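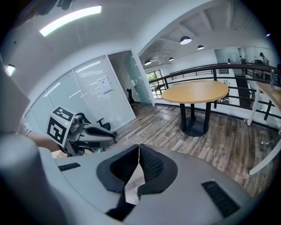

Pair of hand-helds, upstairs by the railing. Black soft fingers nearest, marker cube on the other one.

Gripper comparison, May – the gallery

Quick dump of pics from the Tuesday session, proper write-up when I get a minute. We're trying the Illberg soft pads against the older Turon fingers on the hand-held units, same tasks, same people, whoever was free. Sabine Schwerdtfeger set the task list, Boonsong Thongdee and I took turns on the grips. 167 clips kept, 37 binned, mostly tracking dropouts when the cubes got too close together. Need to sort that before the next round.

Early favourites: Illberg for anything flat or thin, Turon for weight in the hand. My wrists prefered the Turon by mid-arvo. Trigger travel on both is still too long for small hands, Melaniia Boiko has been saying so for ages and she's right. 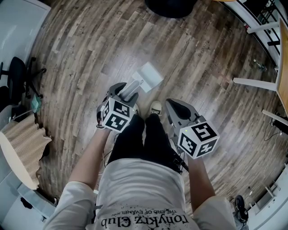 Floor pick-up, two-handed. Left jaws on the white piece, right one open, cube on each.

Floor tasks are slower than bench tasks, no suprise – more bending, more cable to mind. Filippos Tsakiris wants a longer lead on the right unit. Ordered.

Raw clips on the shared drive under Irketetti, ask me for access.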